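Speaker notes: What changed at the sorting bench
Nurnard packing and returns, Sanside site
Talk for the regional operations meeting, 6 December 2019

Slide 1. Opening

Thank the hosts. Say who I am and what I run: the returns floor at Sanside, two shifts, one building. I'm not an engineer and this isn't a sales talk. We put in two sorting cells and I was asked to tell you what happened to the work and to the people doing it. Questions at the end, but stop me if a term makes no sense.

Slide 2. What the job was

Returned parts come in mixed. Someone opens the box, takes each part out, looks at it, decides where it goes and puts it there. Small parts, a lot of reaching, eyes down all shift. On paper it was an entry-level job. In practice the good sorters took months to get good, and we didn't pay them for it. I should say that plainly because it comes back later.

We had three problems. People left. Sore wrists and shoulders were the most common complaint in our health log. And the count of parts put in the wrong place went up in the last two hours of every shift.

Slide 3. Why two arms and hands

We looked at a cheaper system with one arm and a suction cup. It was fine on flat cartons. It was poor on small odd-shaped parts, and those are most of what we get. Bozsik offered a two-armed unit with fingered hands, and they build each layout in simulation before anything is bolted down on the floor.

I was doubtful about the simulation step. It looked like a way to bill us for extra weeks. I have changed my mind on that and I'll explain why.

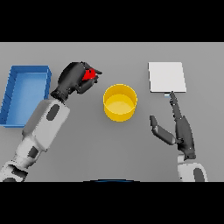 The main thing simulation gave us was an argument we could have early. Bozsik sent us a run, we put it up on the break room screen, and the sorters told us what was wrong with it. Their first comment was on reach. On the real bench you keep the thing you use most close to you, and the layout we had drawn up didn't do that. Moving a bin in software took an afternoon. Moving it after installation would have meant a stopped line and a change order.

The second comment was on which hand does what. Our sorters use one hand to pick and the other to steady or to get ready for the next part. They do it without thinking. It had to be said out loud and written down before anyone could program it.

(Pause here. At the Zesberg session people wanted to know who was paid for that time. Answer: everyone, at their normal rate, on shift. It should have been more than the normal rate.)

Slide 4. The numbers

Keep this short. We recorded 361 sorting layouts and part combinations in simulation before the first cell went live in August. After go-live the cell stopped and called for a person far more than we had planned for. By the end of the first month it had settled down to almost 26 calls a shift. We had budgeted for fewer. I'd tell anyone starting out to plan staffing around the calls, and to treat the speed on the spec sheet as a separate matter.

Do not quote a payback period. We don't have one yet.

Slide 5. What changed for the people

No one was let go. That was agreed in writing before we signed with Bozsik. We did stop filling open sorter jobs, so there are fewer of those jobs in the building than there were. I don't want to hide that behind the first sentence.

Two sorters moved to a new job we call cell lead. They clear stops, check the rejects and decide what the cell should do with a part it hasn't seen before. The pay is higher. The work is easier on the shoulders and harder on the head. One of them told me she goes home less sore and more tired. She used to talk to the person next to her all day, and now the nearest person is across the aisle.

The sorters who stayed at the manual benches got the hard parts. The cell takes the easy ones, so what's left is damaged, unlabeled or stuck together. Their hourly count dropped, and for three weeks our reports showed them as underperforming. That was my mistake. We were still using the old target. We dropped it after they complained, and we should have dropped it the day the cell started.

Slide 6. What I would do again, and what I wouldn't

Again: bring the sorters in at the simulation stage. Put the job agreement in writing. Run manual benches next to the cell for as long as you can afford to.

Not again: we trained cell leads on one shift only, so the other shift had to phone for help. We put the status screen where managers could read it and the cell leads couldn't. And we announced the project by email.

Slide 7. Still open

Job grades. Cell lead sits between two grades and the pay scale needs a proper fix. Also whether a new hire can learn to judge parts if the easy ones never cross their bench. We are rotating new people through a full manual week for now. Ask the room what they do.

Leave the contact slide up during questions. Handouts are on the table by the door.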